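Ticket: Tablecloth slides and puckers on the round-edged table, cups won't stay standing
Product: Rosach botanical tablecloth, teal band
Status: Solved, one item left open
Opened in: Table linens and party setup

Original report

Hi all! I love this cloth and I want to keep it, so please don't tell me to send it back. It's the Rosach one with the printed plants and the wide teal band that runs in a big curve. We bought it in September for the Mota shared kitchen and it makes the table look so cheerful. The trouble is that it creeps. Put out cups for a snack table, lean on the edge once, and the cloth shifts and the light ones go over. Paper ones are the worst.

What I had tried before writing:
Ironing on low, from the back. Took the fold lines out, didn't help the sliding.
Turning the cloth so the band sits on the far side. Looks better, slides the same.
Tape under the corners. Rounded edges, so there are no corners to speak of, and the tape let go.

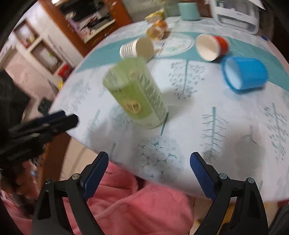
Green container and cups on the cloth, teal band at the far side.

Reply from support

Great choice of cloth, and thanks for listing what you tried! Two questions. Is there anything between the cloth and the tabletop? And does it still slide with only the heavy things on it? Please try a thin grip liner, the open mesh kind sold for drawers, cut 2 inches smaller than the tabletop all the way round. Lay it dry and smooth the cloth from the middle out.

Follow-up

Nothing underneath, just bare tabletop. I bought the Tovmont mesh liner and WOW. It took around 10 minutes to cut and lay, most of that spent on the curved ends (trace them on newspaper first, so much easier). I leaned on the edge, I pulled on the edge, and the cloth stayed put. I'm thrilled.

The paper cups are a separate thing, I think. The gingham one and the red one are so light that a sleeve brushing past is enough. The blue cup is plastic and feels a bit steadier to me, but it will go over too if you catch it.
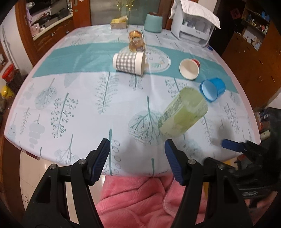 Page last changed: 2018-02-23

Reply from support

So happy the liner worked! For the cups, try keeping them off the oval emblem and the band if people reach across that part to get at the bottles. A shallow tray with a lip does wonders. The Truron tray is the one we use ourselves, and any tray with a raised edge will do the same job. You could also leave the spare paper cups nested and only set out a few at a time.

Follow-up

Tray is on order. In the meantime I put the tall green container at the near side as a kind of bumper, and it was fun but no, it just goes over as well. Skip that one.

One more question while I'm here: can the liner stay under the cloth when I wipe it down? We had a juice spill and I wasn't sure whether to pull everything up.

Reply from support

For a small spill, blot the top, then lift that side of the cloth and check the mesh. If it's damp, hang the liner over a chair until it dries and put the cloth back after. Wash the cloth at 40 C and keep the liner out of the dryer.

Sliding: solved with mesh liner.
Cups tipping: open until the tray arrives.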